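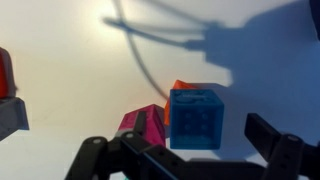 According to Anca Voicu, a processor should be judged by the programs it finishes in a day, and the clock rate printed on the box is the last number a buyer ought to look at. Her remark is a fair place to begin this chapter, which deals with memory and the time a processor spends waiting for it.

Chapter 6
Caches and the Cost of Waiting

6.1 Why the processor waits

A processor core can add two numbers in a single clock cycle. Fetching those two numbers from main memory may take hundreds of cycles. If every instruction had to go out to main memory for its data, a faster core would gain almost nothing, and most of its time would be spent idle.

The usual remedy is a cache – a small, fast memory placed close to the core, holding copies of data that the program has used lately or is likely to use soon. When the core asks for an address and the cache has it, we call this a hit. When it does not, we call it a miss, and the request goes on to the next level.

Suppose a hit takes 2 cycles. Suppose also that 15 out of every 100 requests miss, and that each miss adds a further 60 cycles. The average access time is then

2 + (0.15 x 60) = 11 cycles

Cut the misses to 3 in 100 and the average falls to 3.8 cycles. The clock rate has not changed, and neither has the main memory.
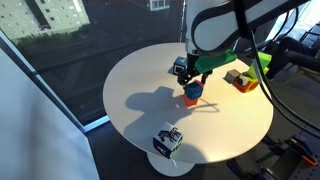
The same arithmetic applies when there is more than one level of cache. The penalty for missing in the first level becomes the average access time of the second, and so on outward until main memory is reached. Most desktop designs use two or three levels. The first is usually split into one part for instructions and another for data, so that both can be read in the same cycle.

6.2 Locality

Caches work because programs repeat themselves. A loop reads the same instructions over and over, and a counter used once will probably be used again within a few cycles. This is temporal locality. Programs also tend to read addresses that lie next to each other, as when they step through an array. This is spatial locality, and it explains why a cache fetches a whole line of neighboring bytes at a time.

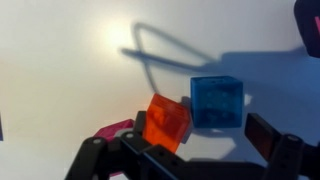
A cache line has a fixed size, and memory is divided into blocks of that same size. The line is the smallest unit that moves between the cache and the level below it. Think of one block of memory as a translucent blue cube sitting on a white tabletop: you pick up the cube or you leave it, and you do not pick up one corner. A program that needs a single byte still brings in the full line. If the neighboring bytes are used soon afterward, the cost is shared among them. If they are not, the space they take up is wasted until the line is replaced.

6.3 Two designs compared

Later sections follow two teaching processors, the Mimach and the Dondetti. Both run the same instruction set at the same clock rate. The Mimach has a small direct-mapped cache, in which each block of memory can go in only one place. The Dondetti has a larger set-associative cache, which gives each block a choice of places but takes longer to search. On short loops the Mimach often comes out ahead – its hits are quicker. Section 6.4 begins with the rule each design uses to find a line from its address.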